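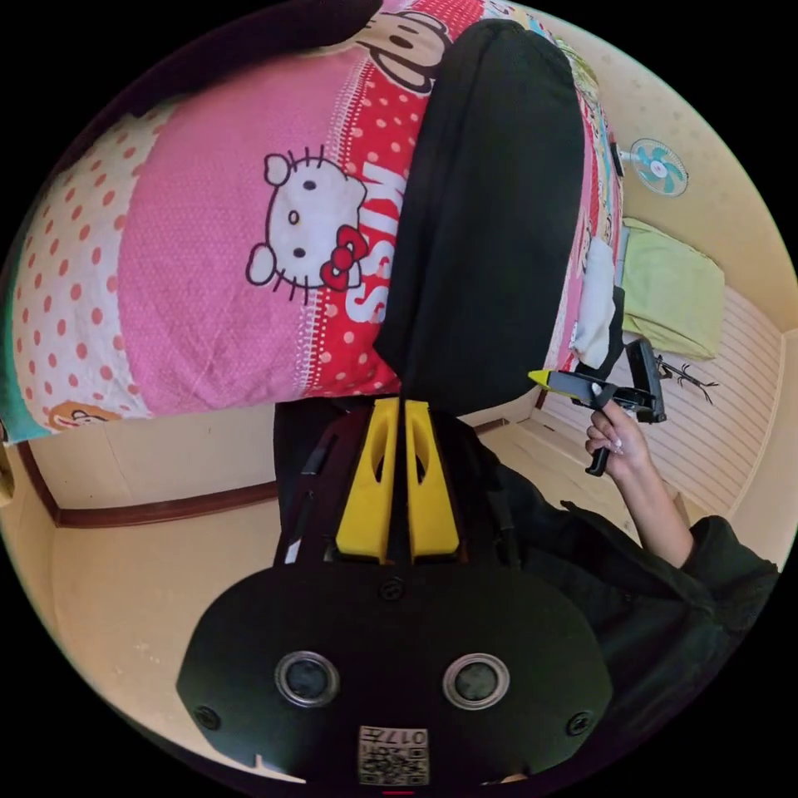

By Pinero

If your car is going to sit outside all winter, an hour spent on the paint now will save you a lot of grumbling in the spring. I do mine on the first mild afternoon I get, usually with a thermos along.

Start with a good wash, and please use car shampoo, as dish soap strips off whatever wax you have left. Two buckets, one for suds and one for rinsing the mitt. Work from the roof down and save the rocker panels for last (they're always filthier than you think!).

Once it's dry, go looking for stone chips along the front edge of the hood and behind the wheels. Dab each one with rubbing alcohol, let that dry, and put on touch-up paint in thin coats, 3 if the chip is deep. I like a toothpick better than the little brush in the cap, which always leaves me with a blob. Your paint code is often on a sticker inside the driver's door.

Then leave it alone. I know, it's hard! Give the paint a few days before you wax over it, and do one panel at a time when you get there, with an old T-shirt for buffing. I do it all over again in May.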